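The Ruddock Gauge

The gauge at Ruddock stood on the left bank of the river, 17 yards downstream of the road bridge. It consisted of a concrete well, a steel shelter over the well, a float, a counterweight, and a chart recorder driven by a spring clock. The clock ran eight days on a full wind. Kulsoom Ghauri wound it every seven.

She had been assigned the station in March, after the previous observer moved to Erkside. The handover took one morning. She received two keys, a tape, a box of blank charts, and the station book, in which every visit since the shelter was built had been entered in pencil. Most entries were a single line. Time of arrival, staff reading, chart reading, difference, time of departure.

The difference was supposed to be zero. In practice it ran to a few hundredths of a foot, and the instructions allowed that. Anything over five hundredths had to be corrected at the pen and noted.

In her ninth week the difference was eleven hundredths. She corrected the pen. The following week it was eleven again, in the same direction. She checked the float cable for slip and found none. She measured the counterweight line against the figure inside the shelter door, and it agreed. She cleared silt from the lower intake with the rod, waited forty minutes for the well to settle, and read both again. Eleven.

She wrote to the district office in Sturnell and described what she had done. The reply came from Kalevi Peltonen, who handled datum questions for the whole valley and kept his letters short. He asked for the elevation of the staff zero, measured from the brass mark on the bridge abutment, run twice, by two different routes.

She borrowed a level from the Gamance yard and did it on a still morning. The first run closed within a hundredth. The second did too. Both put the staff eleven hundredths lower than the book said it was.

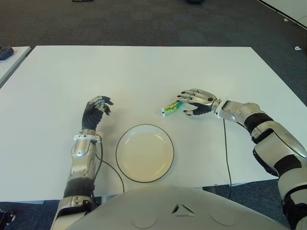
How does a staff gauge come to sit lower than its recorded elevation? The post it is bolted to settles, usually where the bank has been undercut, and it carries the plate down with it.

Ghauri knew this from the manual. What the manual did not cover was the date. A settled staff reads high, and every flow computed from it is too large. The office needed to know how far back to go.

Peltonen drove up with the old charts in a crate. There were 178 of them from the doubtful period. They laid them end to end on the floor of the Gamance yard office and worked backward. He read out the pen level at each visit. She read out the staff level from the book.

For the first hour the two columns agreed perfectly. Every difference was zero, visit after visit, through two floods and a winter of ice.

"That is too good," Peltonen said.

He turned over a chart and held it to the window. At the start of the trace, where the pen had been set, there was a small second mark beneath the first. He turned over another. The same. The previous observer had been setting the pen to the staff at each visit and entering the result as if he had found it that way. On the charts where both marks could be read, the gap between them was the real difference.

They measured the gaps with a glass scale. It took the rest of that day and part of the next. The settlement had not been sudden. It began after the larger of the two floods and proceeded at a fairly even rate until the post reached gravel.

"What happens to the record?" Ghauri asked.

"It gets a correction table. 1,867 daily values, by my count. You can do the first half."

She did the first half in her kitchen over the summer. He did the second in Sturnell. They exchanged sheets by mail and checked each other's arithmetic, and he found two errors in hers. She found three in his. Neither remarked on it beyond the initials in the margin.

The new post went in on a footing of poured concrete. She set the plate, ran the levels twice, and opened the station book to a clean page.

23/08/2020. Arr. 0810. Staff 3.42. Chart 3.44. Diff. 0.02. Pen not moved. Dep. 0835.

She wound the clock and locked the shelter.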